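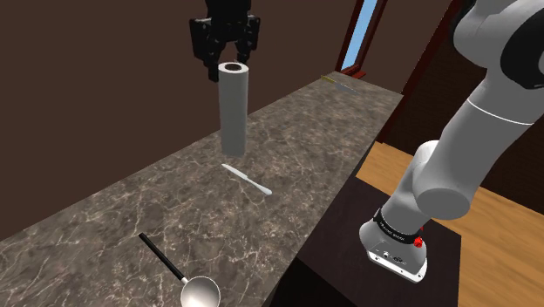
*Last changed: June*

Questions we get about stone counters, paper towels, and the sprays sold to go with them. We don't sell any of it.

## Does marble need a special cleaner?

Mostly no. Warm water and a drop of dish soap will do. Treloar wants 15 dollars for a "stone-safe" bottle, and we couldn't tell its side of the slab from the soap side.

## Is sealing a waste of money?

It slows oil and wine. It won't stop lemon juice from etching, whatever the Girnesa label hints at. Wipe up acids fast, sealed or not.

## Do pricey paper towels clean better?

They hold together longer when wet. "Better" is the maker's word. A rag costs less and goes in the wash.

## How many sheets are on a roll?

Read the small print. Borance sells a regular roll of 80 sheets and calls its next size "double," and we'd check the sheet size before believing that.

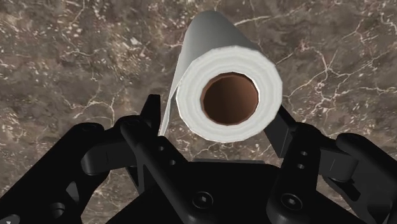 ## Can I use vinegar if I rinse right away?

People in Rustham keep telling us they do, and that it's fine. Look at their counters sideways under a lamp. We'd skip it.

## Can dull spots be fixed?

Light ones, sometimes, with polishing powder. Deep ones need a pro. Get the price in writing first.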